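4. Recording a movement phrase

Estik claims to turn any dance phrase into a readable score. Treat that claim with care. It records joints - it does not record intent, and a pause held on purpose looks the same to it as a dancer who has forgotten the steps.

1. Open a new study and name it. Names longer than 83 characters are cut without warning.

2. Choose a notation set. Kemppainen is the default. Trilent is finer, but few readers know it.

3. Mark the floor area and leave 3 metres clear on every side.

4. Record the phrase 5 times. The "best take" button picks the smoothest one, and smooth is seldom what the choreographer wanted. Watch them all.

Note: The "expression score" out of 857 has no published basis. We advise against quoting it in a thesis.

Caution: Saving in Ristov format removes your written comments. Export them first. 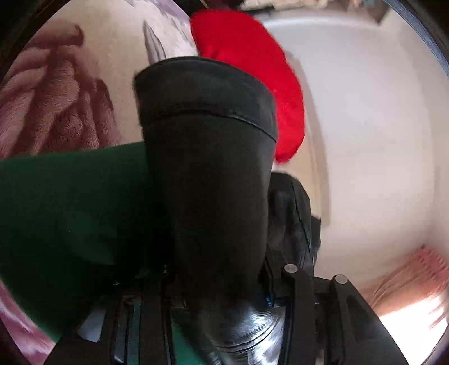 5. Correcting the score

1. Open the saved take and turn off "auto-tidy".

2. Compare each bar with your own notes. Where they differ, trust the notes.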